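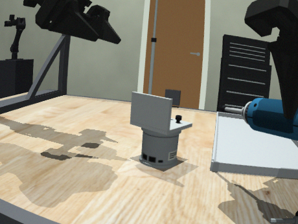

Can a Robot Do Your Chores Yet?

Search this site Enter keyword Go

Think about the last job you did at home. Maybe you put away the dishes, or matched up the socks, or held the torch while somebody fixed a cupboard. You probably did not think very hard about it. For a robot, every one of those jobs is difficult.

Some machines already do chores. A dishwasher is a machine that washes dishes. A washing machine spins your clothes clean. But each of these does one job inside its own box, and a person has to load it and unload it. When people ask whether robots can do chores, they usually mean something else. They mean a machine that can walk or roll up to a mess, work out what is in it, and tidy it.

The short answer is: a few chores, some of the time, with help.

Why is picking things up so hard?

Try this. Put a pencil on the table and pick it up with your eyes closed. Your fingers can feel where it is, how heavy it is and whether it is slipping. You squeeze a bit harder if it starts to fall. You have been practising this since you were a baby.

Many robots have a gripper with two stiff fingers, and that is all. Some have no sense of touch. They have cameras, and the computer has to decide from the pictures where an object starts and stops. Shadows can confuse it. So can shiny things, and see-through things like drinking glasses.

Then the robot has to choose where to hold on. A power tool is a good example. If you grab it near one end, the heavy end may tip down. If you grab it by the middle, the fingers might bump whatever is lying beside it. You would sort this out without thinking. A robot has to plan it -- and if the tool gets nudged, it may have to plan again.

Practising in a pretend room

Robots learn by trying things many times. A real robot is slow, and it can break things, so a lot of the practice happens inside a computer. The computer makes a pretend workshop with a pretend table, tools, walls and light. The robot in there is pretend too. If it drops a screwdriver, no harm is done, and the computer can put everything back in a moment.

At a small company called Prelar, in Bradville, the team has a tidying test they call Fasstead. In the test, a robot with two arms has to clear a workbench. One practice run has 500 tries in it, and the computer can get through the whole lot overnight. In a run last October, the bench was properly cleared 177 times. That means it went wrong more often than it went right.

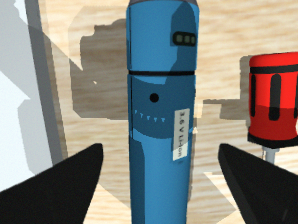
Aileen Yap says the score is better than it sounds. When her group began, she says, the arms kept knocking into each other and most tries ended before anything had been lifted. She would still not let one tidy her own shed, and she thinks it will be years before she changes her mind.

There is another problem with the pretend room. Things in it are a little too simple. Real wood can be sticky. Real tools can be oily, or have a cord wrapped around them. A robot that does well in the computer often does worse at a real bench, and the people who build it have to find out why.

Which chores are nearly ready?

Vacuuming a flat floor is the best one so far. Mowing a plain lawn is another. In both of these the robot does not need to hold anything.

In shops and factories, robots can move boxes that are all the same size and colour. They are good at this because somebody has arranged the place to suit them. Your bedroom has not been arranged to suit a robot.

Folding washing is still slow. A T-shirt changes shape every time you touch it, and the robot has to find the corners again. One machine called Tilahun takes roughly 12 minutes to fold 4 towels.

Try it yourself

Ask a friend to be the robot. They may use only one finger and the thumb of each hand, and they have to keep both elbows straight. Now ask them to put some spoons, a cup and a roll of tape into a box. Tell them exactly what to do, one step at a time, and write down each step. Swap places when the box is full.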